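Vemico releases grasp planner update for hanging tasks

Villen, October - Vemico has released a new version of Gruton, its planning software for robot arms. It adds a planner for placing handled objects on pegs and hooks, tested with enamel mugs and a wooden mug tree.
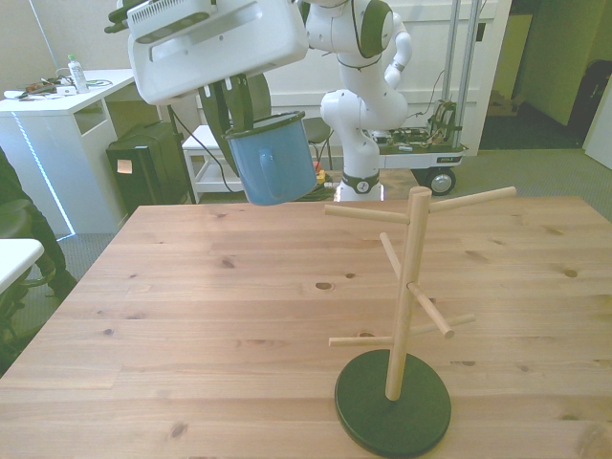

What has changed

Gruton now plans the grasp and the hanging pose together. The test set holds 3,394 recorded attempts, and planning takes around 200 milliseconds.

"Wrist views show the rim and handle close up, and the planner now uses them," said Huw Rowlands of Vemico.
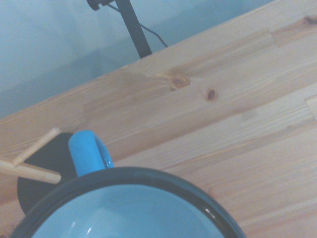
Existing Hájek controller files will load unchanged - users only need to rerun calibration.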